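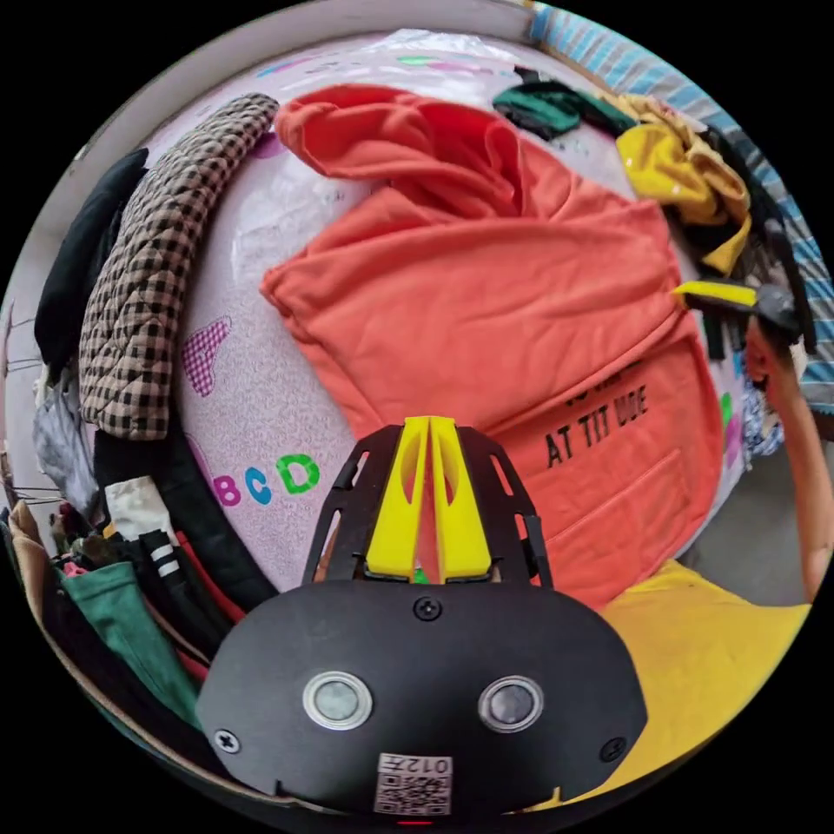

Washing and Drying Printed Sweatshirts

Screen-printed and heat-transfer lettering fails in two ways: it cracks when the fabric under it stretches, and it lifts when the adhesive softens. Both are controlled at the wash and drying stages.

Before washing
Read the care label. If it gives a lower temperature than this page, follow the label. Close zippers, tie drawcords in a loose bow and empty the front pocket. Turn the garment inside out, hood included.
New red and orange fleece can release dye. Press a damp white cloth on an inside seam for a minute. If color transfers, wash the garment alone.

Washing
1. Set the machine to cold, gentle cycle.
2. Use liquid detergent at half the normal dose. Powder can leave grit in the fleece.
3. Leave out fabric softener and chlorine bleach.
4. Fill the drum no more than halfway.
5. Select a low spin. We use 600 rpm or less on older prints.

Drying
Reshape the garment while damp and lay it flat on a rack, hood opened out. Turn it over after 6 hours. Thick cotton fleece such as the Asley heavyweight (300 gsm, 82 percent cotton) dries slowly at the pocket and cuffs - check both before folding.
If a dryer has to be used, choose the lowest heat and remove the garment slightly damp.

Ironing
Iron inside out on low, without steam. Never put the plate directly on the lettering.

Storage
Fold with the print on a flat panel. Hangers stretch the shoulders of heavy fleece.

Last updated 2022-11-16
Prasstead Garment Care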